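Samran Sukprasert hat im Oktober gefragt, wie wir in Flasivitz unsere Plakate fürs Bürgerbegehren zum Ratssaal-Umbau so haltbar hinbekommen. Da schreibe ich doch gern alles auf, was sich am Küchentisch und im Keller bewährt hat!

## Kleister

Tapetenkleister mit kaltem Wasser anrühren, das Pulver langsam einrieseln lassen und dabei kräftig mit dem Schneebesen schlagen. Dann quellen lassen und noch einmal durchrühren. Klumpen drücke ich durch ein altes Nudelsieb (das danach bitte nie wieder Nudeln sieht). Angesetzter Kleister hält sich im Schraubglas ein paar Tage im kühlen Keller.

Das Plakat von hinten einstreichen, einmal zur Mitte falten, 5 Minuten weichen lassen und erst dann auf die Platte legen. Von der Mitte nach außen glattstreichen – am schönsten geht das mit einer weichen Kleiderbürste. Die Ränder bekommen obendrauf noch eine dünne Schicht Kleister, und schon hebt sich auch bei Nieselregen kaum eine Ecke. 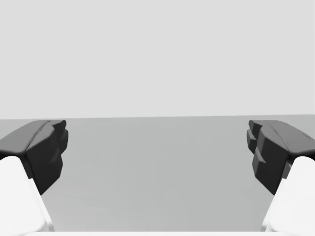 Unterschriftenlisten verdienen einen eigenen Arbeitsplatz, weit weg vom Kleistereimer. Wir hatten am Ende 1.430 Unterschriften, und jede einzelne musste lesbar ins Rathaus! Ich sortiere nach Straßen, immer 21 Blätter in einen Stapel, mit einem Streifen bunten Papiers dazwischen. Eine flache, mittelgraue Tischfläche wie auf dem Bild ist dafür herrlich angenehm: Weißes Papier hebt sich gut ab, und kein verirrtes Blatt geht unter. Wer nur einen weißen Tisch hat, legt einen Bogen grauen Tonkarton unter.

## Wenn doch mal was draufkommt

- Kaffee auf der Liste: sofort mit Küchenpapier abtupfen, nicht reiben, zwischen zwei Löschblättern trocknen lassen.
- Wellige Blätter: über Nacht unter die dicken Kochbücher.
- Verschmierter Kugelschreiber: Finger weg! Nichts nachziehen, das Blatt einfach so abgeben und im Wahlamt darauf hinweisen.

## Platten für die nächste Runde

Nach der Abstimmung geht der Spaß weiter. Alte Plakate mit warmem Wasser und einem Spritzer Spülmittel einweichen, dann mit einem breiten Spachtel flach abschieben. Esperanza Prieto nimmt Essigwasser, das klappt bei hartnäckigen Resten noch besser. Kanten aus Hartfaser vor dem Winter mit Klarlack streichen, 3 dünne Schichten – bei mir haben solche Platten schon zwei Gemeinderatswahlen mitgemacht.

Kabelbinder bitte wieder einsammeln und die lösbaren kaufen. Die kommen bei mir in eine Keksdose, gleich neben die Reißzwecken.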